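Water Saving Grants Extended to Rental Homes in Tveit

2025-05-22 – The Tveit Water Board has extended its household water saving grant to rental properties, following a first phase that was open only to homeowners. Applications from landlords and tenants will be accepted from the start of next month.

Under the program, households may claim part of the cost of replacing older toilets, repairing leaking valves and fitting low-flow shower heads. The board received 978 applications in the first phase, of which 869 were approved. Toilet replacement was the most common request, followed by repairs to supply lines.
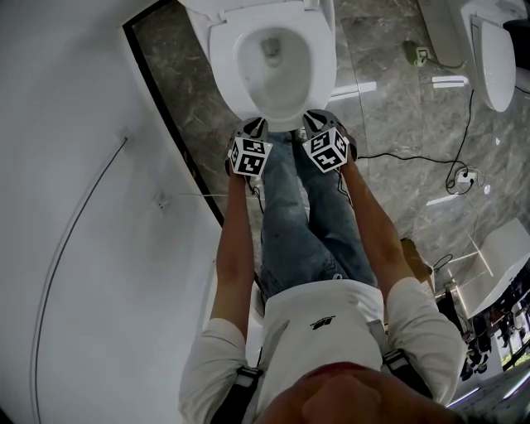
Ewan Pomare welcomed the change but said that tenants in older buildings had waited too long for it, and that many were still paying for leaks they had no authority to repair. He asked the board to publish the name of each building where a landlord declines to take part.

The board stated that it does not intend to publish such a list. Tenants may apply in their own name with the written consent of the property owner, and a standard consent form will be supplied with the application. Where a building has a single shared meter, the application must be made by the owner.

Grants are limited to 352 dollars per home. Work must be carried out by a licensed plumber, and receipts must be submitted within 17 weeks of approval. Work completed before April is not eligible. Homes in the Pistutside and Nundard districts, where supply pressure was reduced last summer, will be given priority – a measure the board expects to keep in place until the new main is in service.

Applicants who were refused in the first phase because they did not own their home do not need to submit new documents. The board will write to them directly.
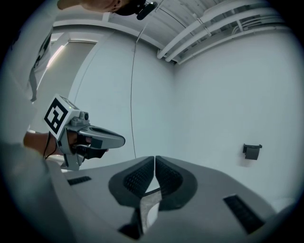
Household grants now cover rental homes in all Tveit districts.

Forms are available at the board's office on Trelberg Street and at public libraries. Questions about eligibility may be submitted in writing or made in person at the office counter.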